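Matte black bench tops and printed marker sheets
March, posted by greyscale_bench

I'm recovering a bench top for close-up photo work and need a black that stays black under side light. The current top is a painted board, Skendis flat black, two coats, and it goes grey wherever a lamp hits it at a low angle. The backdrop is green, so I also get some green spill along the back edge. Laid on the bench is a printed sheet of square markers for scale and alignment, and it has to read cleanly against the top. Looking for a surface material, mainly. Budget is $81 for the surface alone.

tarn_and_co
Flat paint polishes up where you handle it. I went through the same thing and changed to Wuvado cloth-backed vinyl. It still has a slight sheen at a low angle, but it's even across the whole top, and even sheen is easier to light around than patches.

offcut
Disagree on vinyl. It picks up coloured light badly. Any small blue or green source near the table shows as a tinted patch. Black felt is the right answer if you want black.

tarn_and_co
Felt sheds, and it isn't flat. Put a sheet of paper on felt and the corners float. If the marker squares aren't in one plane there's not much point printing them.

offcut
Then put the sheet on a stiff backing and lay that on the felt. Solved for the price of some card.

greyscale_bench
Backing card adds thickness, and I'd like the print as near the table plane as I can get it. How are people fixing paper down? I have Gkikas double-sided tape, but it lifts the surface when I peel it.

millimetre_mo
Low-tack spray on the back of the paper, light coat, wait until it's dull before you lay it. Print on matte stock as well. Glossy stock will give you a white flare across the black squares and you'll lose an edge. I measure each square after printing because my printer scales to fit unless told otherwise. The first batch came out 27 mm on one side and a hair under on the other.

Layout: I use four squares, two by two, black on a white sheet, flat on the table. A wide white margin matters more than people think -- on a black top, the outer edge of a square needs white next to it or it merges with the surface.

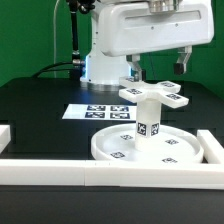

The other half of the problem is the backdrop. Pull the green back from the rear edge of the table as far as the room allows and light it separately. Mine sits 571 mm behind the edge and the spill dropped to where I stopped correcting for it. Cable runs over the back of the table want to be black too, or dressed down out of the way; pale ones stand out against green.

offcut
571 is oddly specific.

millimetre_mo
It's where the wall is.

tarn_and_co
Agree on the margin. I leave 18 mm all round and trim with a blade and a steel rule. Scissors put a curl in the edge.

greyscale_bench
Thanks. I've ordered a sample of the vinyl and a piece of Bindell felt, and I'll put both under the same lamp. Will reprint on matte stock with the scaling turned off. Offcut, what weight of felt are you using?

offcut
The heaviest they had. Run a lint roller over it before each session and it behaves.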